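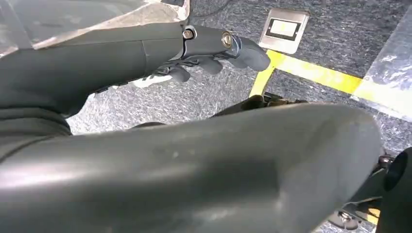

Morena Gentile swears you can't learn to whistle after 10 years old, and I've been trying to prove her wrong since April. I'm 74! My grandfather could whistle a whole waltz while peeling potatoes, and I never managed a single note (my sister got all of it, naturally).

So I signed up for the evening class in Mellard, where Frauke Böttcher has us blow across our bottom lips until we're dizzy. Last week I got a squeak. The dog left the room.
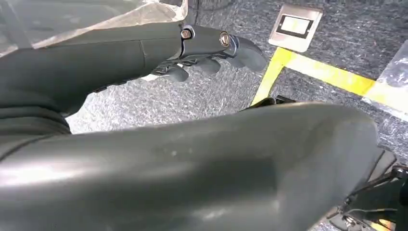 Gray on gray, fingers curled.

I'm working on the waltz next.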